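Manuals > Geltska Simulation Bench > Fault Recovery > 5.3 Gripper stop close to the counter

5.3 Gripper stop close to the counter (fault 136)

Fault 136 is raised when the arm halts with the fingertip inside the clearance margin of a work surface or a loose object. In the kitchen layout it occurs most often during a reach toward the bread. The joints hold position, the gripper ignores open and close commands, and the task timer keeps running.

CAUTION: Do not press Home All while fault 136 is active. The homing path starts with a wrist rotation and can drive the fingers into the loaf, the bowl or the marble. On a bench linked to a physical arm, the same motion is sent to the hardware.

Clearing the fault

1. Press Pause. Wait until the status line reads HELD.
2. If a physical arm is linked, open the Link panel and select Detach. Confirm that the link indicator is gray before you continue.
3. Save the state file. Support cannot trace the fault without it.
4. Open Contacts and read the list of surface pairs. Write down any pair that includes the fingertip.
5. Set jog speed to 5 percent and jog mode to World.
6. Jog straight up in Z until the list no longer shows a fingertip pair. Do not jog in X or Y — the bowl and the purple utensil are on either side of the gripper.
7. Continue up until the fingertip is higher than the top of the bread.
8. Select Clear Fault, then Home All.

NOTE: If the fault returns at step 8, reload the layout and repeat the procedure once. If it returns again, stop and go to 5.4.

Checking the cause

9. Open Scene > Surfaces and compare the counter height with the value in the layout sheet. A difference of over 3 mm is enough to raise the fault.
10. Check that the collision shape of the bread is set to Hull. With Box selected, the planner reads free space above the crust as solid and may stop early.
11. Run the reach again at 5 percent with the link detached. Reattach only after a full pass without a fault.

Report repeat faults to Hatice Duman at Sistard, with the state file and the contact pairs from step 4.

Arm position at fault 136, kitchen layout 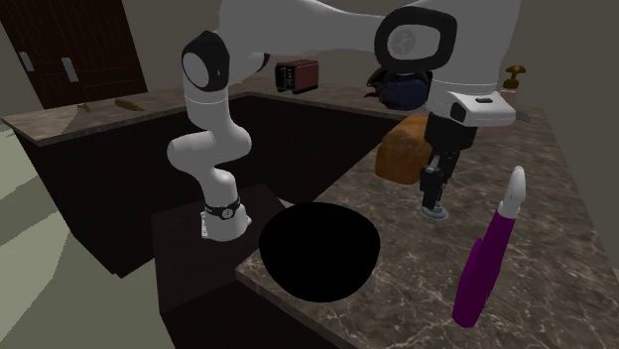
Rev. 9 — Page 5-3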